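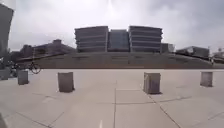
Bollards and grass bank at the plaza, Palumbo site, July

Progress report to the Wellov Fund
Prepared by Kendulico, project office

Stage 3: paving and edges

The paving is complete across the main area and was handed over to the site team in July. The four concrete bollards are in place – square, plain and left unmarked, as agreed at the design review. They have been set well apart so that cycles, pushchairs and wheelchairs can pass between them. Joints between the slabs have been inspected and no lifting was recorded. Some darker patches remain on the surface and will be included in the autumn clean.

Grass bank

The bank behind the plaza has been shaped and seeded by Dretarance under the separate landscape order. Faint lighter marks on the slope will be looked at on the next visit, and any thin areas will be reseeded under the same order at no further charge to the Fund. The trees and shrubs at the left-hand end have been kept.

Use

The plaza is open to people on foot and on bicycles. A request for cycle stands has been received from residents and is being costed. A total of 200 comment cards were delivered to nearby homes and 36 have been returned. Most of those who replied welcomed the open layout; several asked for seating.

Matters outstanding

Lighting – the connection date is awaited from the supplier.
Seating – a revised layout will be sent to Wellov for approval before any order is placed.
Drainage – final survey to follow after the first period of heavy rain.

Spending on Stage 3 remains within the approved grant.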